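Handout 5: Noise exposure on outdoor shooting ranges

Boyang Duan, Brilside Technical Evening School

These notes cover the second half of the February session. They assume you have read Handout 4, on the decibel scale, and can add two sound levels without a table.

1. Impulse noise

A gunshot is an impulse. The pressure rises to its peak in well under a millisecond and then falls, dips below atmospheric pressure and recovers. Two numbers describe it: the peak level, and the energy delivered over the whole event. A meter built for traffic or machinery reports neither properly, as its circuit responds too slowly to follow the rise.

For a supersonic round there are two separate sources. The muzzle blast spreads from the firing point and is strongest in front of the barrel. The bullet's shock wave spreads as a cone along the flight path and stops when the bullet slows below the speed of sound or meets the backstop. A moderator reduces the first and does nothing for the second.

2. Distance

In open air, with no ground effect, the level from a point source drops by 6 dB for each doubling of distance. Moving from 100 m to 200 m therefore gives 6 dB. Moving from 200 m to 246 m gives 1.8 dB, a difference few listeners would notice. The sum is 20 × log10 (246/200).

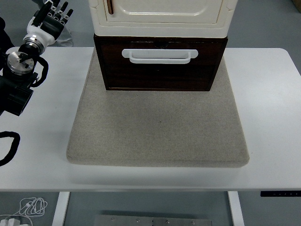 Wind alters this more than most students expect. Downwind, sound bends towards the ground and arrives stronger than the simple rule predicts. Upwind it bends away and a shadow zone forms. Always record wind direction beside each reading – a level without it cannot be compared with another.

3. Barriers

A bank works by forcing sound over its top edge. It does most when close to the source or close to the listener, and least when halfway between. The Dalisay layout puts its bank near the firing line. The Gotar layout puts it in the middle of the field, at the same height, and performs worse.

4. Exercise

Using the Dalisay plan, find the level at the nearest house if the free-field level at 100 m is known and the house stands at 246 m. Ignore the bank first, then include it. State your wind assumption.

Comments (3)

rangeofficer_k
Is the 1.8 rounded? I get 1.798.

Boyang Duan
Yes, to one decimal place.

Petra L
The Gotar plan is missing from the download.

Share (5)

Contact | © Brilside Technical Evening School | Back to top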